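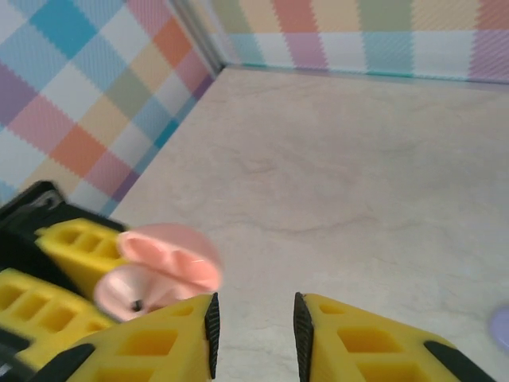

Beige flooring, with two yellow gripper fingers in the foreground.

LIGHT FLOORS: WHAT WE LEARNED THIS WINTER

Several members wrote in after the April issue to ask about light-colored floors and whether they are worth the trouble. Beige, sand and pale gray have been the most requested shades at the Hendach showroom for a while now, and most of the questions are the same ones: how often to clean, what to use, and what to do with scuffs.

Dirt first. A pale floor shows dark grit, but it hides dust and lint better than a dark one. In an entryway you will want to sweep every day in wet weather. In a bedroom, once a week is plenty. A long mat inside the door does more good than any cleaner. Get one that lets you take at least three full steps on it before you reach the floor, and shake it out often.

For washing, use a damp mop and go light on the soap. Most dull films we are asked about come from too much detergent, and adding more only builds up the layer. Hafþór Kragh, who looked after the floors at our Pîrvu building for 13 years, used one capful to a full bucket and changed the water as soon as it turned gray. If the floor already feels sticky, wash it twice with plain warm water before trying anything stronger.

Black scuffs from shoe soles usually come off with a dry tennis ball or a clean white eraser. Rub gently and wipe up the crumbs. Colored scouring pads can leave a stain of their own on a pale surface, so stick with white. Check the maker's care sheet before using solvent of any kind — some finishes cloud right away and cannot be brought back.

Rubber-backed rugs are another common cause of trouble. The backing can turn a light floor yellow over time, and the mark will not wash out. Felt or woven backing is safer. The same goes for rubber feet on chairs and appliances. Felt pads cost very little and should be replaced when they pack down or pick up sand.

Sunlight changes some floors and leaves others alone. Move the rugs a foot or so every few months and compare the two areas.

If you are still choosing a color, borrow a sample. The Prarnitar lending shelf now has 40 boards, most of them in the light range, and you can keep one for up to two weeks. Look at it in the morning and again under your lamps at night. Please return boards clean and with the label attached.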